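Floteck newsletter
Chores and machines: where things stand

Readers keep writing in to ask when they can buy a machine that clears the table. We spent part of September trying to get a straight answer, mostly from the people at Govurwood, who have been teaching robot arms to do kitchen work for the past two years.

The short version is that floors are done and most other things are not. A robot vacuum works because the job is flat and a missed spot does no harm. Picking things up is different. A mug, a sock and a peach each need their own grip, and a machine that handles one of them well may drop or crush the next.

Govurwood keeps a log of its kitchen trials. The last full round had 1,207 tries at moving one item of food from one place to another, and 1,050 of them ended with the food where it was supposed to be and in good shape. Védís Kárason, who runs the trials, thinks that number sounds better than it is. The failures cost more time than the successes save. A dropped egg means a stop, a wipe-down and a restart, and a person has to do all three.

Shop floors are further along. Hviid, a packing firm that fills gift boxes for small food shops, has had one arm on its jar line for 11 months. It sets jars into trays and does it all shift. The jars are the same size and come down the belt in the same spot. When the firm tried the arm on loose pears, it went back to hand packing by the end of the week. Vibeke Bjarnason, the line manager, told us she would try again with a softer finger and a slower belt, but not during the holiday rush.

The training itself is slow and a little dull. Much of it is done by people holding the same kind of grippers the robot will use and doing the job by hand, over and over, so the software has something to copy. Jozefína Hájek does this for most of her working day. She likes to get 100 good takes of a task before moving to the next one. She says fruit is harder than it looks. Squeeze from too high and it rolls, and if the two sides don't close together it gets pushed off to one side. Her hands get tired before she does, so she swaps with Eyvindur Laxdal after lunch.

A round red-orange fruit in a shallow white dish, with a gripper coming in from either side, is the sort of job she means.

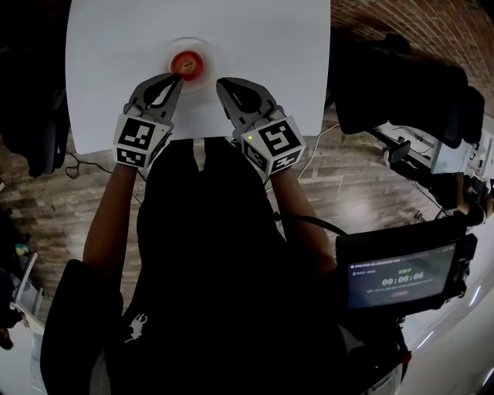 Can I buy a robot that will put my groceries away?
At the moment, none that we would tell you to spend money on. The ones we have looked at need a set-up kitchen, a short list of known items and someone close by to step in.

Skurkex plans to place a few test machines in homes next year, starting with unloading the dishwasher. Plates and bowls only at first, with no glasses and no knives. Ásdís Kragh, who is putting the home tests together, is looking for households with a dishwasher at floor level and a clear counter next to it. We have asked to visit one of the homes once the testing starts and will report on it in a later issue.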